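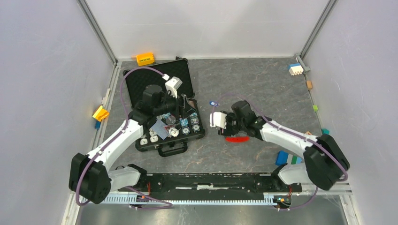

An open case on the work surface, with one of the two arms over it.

Drornmont Listening Service: progress report to the Luo Fund, second period

This report covers the work of the peer support groups for people living with long-term anxiety, from the start of the period to the end of September. It follows the headings agreed in the grant letter.

Attendance
The groups received 254 referrals in the period. Most came from general practice, with a smaller share from the housing service and from people who referred themselves. The waiting time between referral and a first conversation now stands at 8 days, against a target of ten. Evening sessions remain the most heavily used, and the daytime session at Uten has been slower to fill than expected. We propose to move its start to 1.30 p.m. so that parents can attend before the end of the school day.

Facilitators
Two facilitators left during the summer and both posts have been filled. New facilitators complete 30 hours of training before they lead a group, including sessions on panic attacks, disturbed sleep and when to pass a concern to the clinical lead. Supervision takes place monthly. The clinical lead has asked that supervision notes be kept in a shorter form, and the revised sheet is now in use. 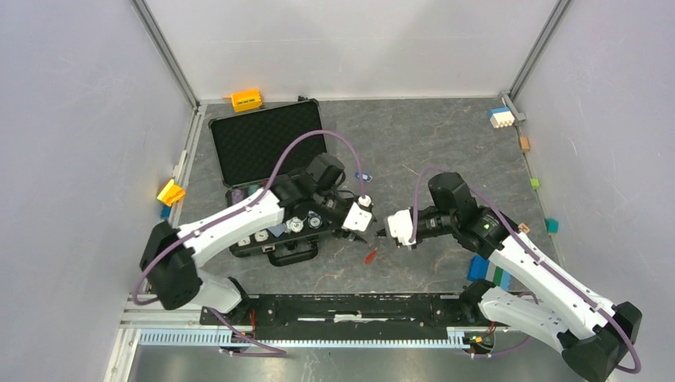
The grounding exercises have been rewritten following comments from members. The earlier version asked people to close their eyes, and several found that this made their anxiety worse. The new version keeps the eyes open and asks each person to rest their attention on something plain within view: the marble pattern of a grey surface, for instance, or the curve of a purple cable, followed slowly from one end to the other. Members are told that they may stop at any point. A printed copy is given to each person at the second session, and a large-print copy can be requested.

Outreach
Our Stuvau sessions opened in the library annexe and have settled at almost full capacity. Travel remains the main obstacle for people in the outlying villages. A telephone group was offered as an alternative and will continue until the end of the grant year.

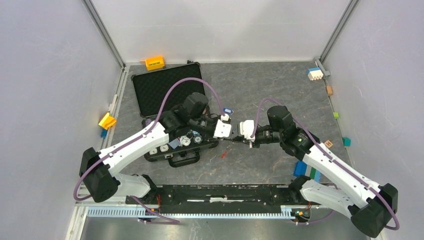
Ynyr Gough wrote in response to the members' survey that the telephone group had been easier to join than a room full of strangers, but that an hour was too long to stay on the line, and asked whether it could be split by a short break. The break has been added.

Spending and next steps
Expenditure is within budget under all headings apart from room hire, where charges at Uten rose in the middle of the period. The difference has been met from the underspend on printing. We ask the Fund to approve this transfer and the change of session time set out above. The next report will include the results of the follow-up questionnaire, which is sent to members three months after they leave a group.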